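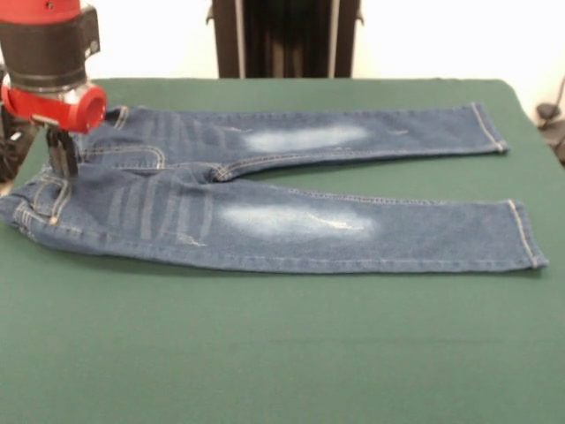
How a Robot Arm Learns to Fold Clothes
A guide for young builders from the Bromgate Shared Workshop

Folding a pair of jeans is easy for most people. For a robot arm, it is one of the harder jobs in the house. Members of the Bromgate Shared Workshop are building a folding robot called Bakilana. This guide explains how such a machine works.

Why is cloth difficult?

A wooden block keeps its shape when it is picked up. Cloth does not. It bends, stretches and bunches, and it seldom lands the same way twice. Jeans have thick seams, pockets and rivets as well, so some parts are stiffer than others. A robot must be able to deal with all of them.

What are the parts of the arm?

The arm is made of sections joined together. Inside each joint is a motor, which works like the muscles in a shoulder or an elbow. At the end of the arm is the gripper. Bakilana's gripper has two fingers. They close to pinch the cloth and open to let it go.

Why is the table covered in green?

Adeel Talpur and Sidra Virk chose the cover. Blue denim is easy to tell apart from green, and this helps the computer find the edges of the jeans. The soft cover also keeps the clothes from sliding when they are pulled.

How does the robot know what to do?

A computer follows a list of steps called a program. For jeans, the program begins like this:

1. Find the waistband.
2. Lower the gripper to the cloth.
3. Close the fingers.
4. Lift slowly.
5. Carry the waistband toward the hems and let go.

Noreen Baloch wrote the first program, which had 22 lines. The present one has 557. Most of the new lines tell the arm what to do when the cloth slips.

Does it always work?

It does not. In July the team tried 38 folds, and 31 were neat enough to put in a drawer. Each fold that failed was written down in a notebook so that the cause could be studied.

Safety rules for visitors

Stay behind the yellow line while the arm is switched on.
Tie back long hair and roll up loose sleeves.
Never reach across the table. The arm cannot feel that you are there.
The red stop button may be pressed by anyone, at any time.

Children may visit with an adult. Questions for the builders may be left with Genowefa Pietrzak at the front desk.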